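A Darker Sky over Voldale

For most of the past century the upland parish of Voldale has had little to recommend it to the traveller after sunset. The last bus leaves early, the single inn closes its kitchen at eight, and the road over the moor to Bevcombe is unlit for its whole length. It is this absence of light that has brought the district to the attention of amateur astronomers, and that now forms the basis of a formal lighting policy adopted by the two parishes.

The policy, which took effect on Friday, October 1, 2021, asks householders, farms and businesses to shield outdoor lamps so that no light is thrown above the horizontal. Street lamps in Bevcombe are to be dimmed at eleven each evening and switched off altogether between one and five. The parishes have replaced 125 lanterns so far, beginning with those along the river and the approach to the market square. The new fittings give a warmer light than the old ones and are mounted lower on the column.

The case for the change rests on what can be seen without equipment. From a suburban garden an observer may hope to pick out a few hundred stars on a good night. From the moor above Voldale, once the eyes have had half an hour to adjust, the figure is up to 2,000. The Milky Way is plain from horizon to horizon in late summer, and the Andromeda Galaxy can be found by anyone who knows where to look. In winter the zodiacal light has been recorded after dusk in the west, although it requires a very clear evening and some patience.

Measurements of sky brightness have been kept at the Grineo Observatory since it opened on the old quarry road. Readings are taken on moonless nights at the zenith and at four points close to the horizon. The record now stands at 1,152 separate readings, and it shows a slow brightening in the east, towards the coast, with little change overhead. The observatory's annual report attributes the eastern glow to warehouse and port lighting well beyond the parish boundary, over which the local policy has no authority.

The Grineo site is modest. It has a dome housing a reflecting telescope, a warm room, and a level field where visitors may set up their own instruments. Public evenings are held on Saturdays from September to April, weather permitting. Red torches only are allowed on the field, and vehicles arriving after dark are asked to use the lower car park.

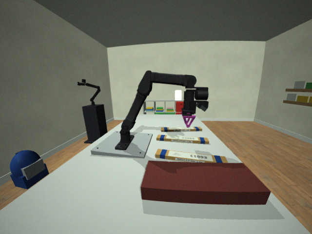 A resident of the Magbanua estate, on the Bevcombe side, told the consultation that the lamps outside her house had been dimmed before the footpath was repaired, and that the order should have been reversed. Similar concerns were raised by others who walk home late. The parishes have since agreed that no further lamps will be switched off on the estate until the path has been resurfaced, and that the crossing by the school will stay lit throughout the night.

Attention now turns to the Geminids, which reach their peak in the middle of December. The Moon will be bright for much of the night and will hide the fainter meteors, so the hours between moonset and dawn offer the better prospect. The observatory field will be open until morning. Visitors should dress for temperatures well below freezing and bring a reclining chair or a groundsheet.

READER COMMENTS (3)

moorgate_pete
We were up there in September and the car park was full by half past eight. Worth it though. Is there any plan for a later bus on public evenings?

Lindy H
The farm opposite us still has two floodlights pointing straight at the hill. Does the policy cover existing lights or only new ones? The article does not make this clear.

quarryside
Saw the Geminids from Voldale a few years back with thin cloud and still had a good night. Take a flask.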